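4.3 Do bare surfaces make people tidier?

The claim that an uncluttered table encourages people to keep it that way has been repeated so often that it is now treated as settled. Skoltus and Gelholm, the two office chains whose desk policies are most often held up as proof, both report less clutter after moving to shared desks. Neither reports what happened to the things that used to sit on them. A stack of folders moved into a drawer is still a stack of folders, and a survey that only looks at the desktop will score the move as a success.

Our own data give little comfort to the strong version of the claim. Of the 2656 desk records collected at the Sullham site, most came from workers who knew that their desks would be checked. When we set apart the records from the 13 teams that had not been told, the supposed effect shrank to a size we would not care to defend. It vanished in 8 of them. One could argue that these teams did more paper work than the rest, and they may have, but that argument was not made when the same kinds of teams were used to support the policy.

A second problem is the word "clutter" itself. The Chaimongkol scale, which we used for the sake of comparison with earlier work, asks raters to judge how full a surface looks. It does not ask how large the surface is, or from how far away it is being judged. Two raters looking at the same desk from the doorway and from the chair often disagreed by more than the policy was supposed to change. We doubt that training would fix this. The raters had 11 hours of it.

Small objects are the worst case. They count for little from across a room and for a good deal up close, and the scale has no rule for either.
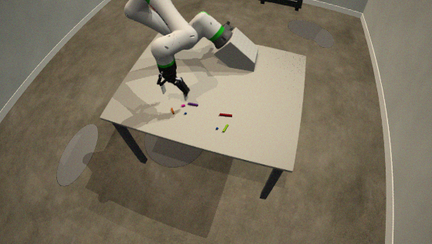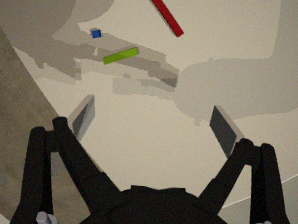
Figure 6. Pale tabletops in two computer-rendered views. Top: the table from a distance. Bottom: from directly above, with three small colored objects.

Supporters of the policy may reply that viewing distance adds noise to every rating and so cannot favor one side. We are not convinced. At Sullham the first round of ratings was made from the chair and the second, on a Saturday with the building closed, mostly from the aisle. A drop in scores between rounds is what we would expect from that change alone. Until the two rounds are repeated from a fixed position, we see no good reason to credit the bare desk with anything. The same caution applies to the mood ratings in Section 4.4, which were collected on the same forms.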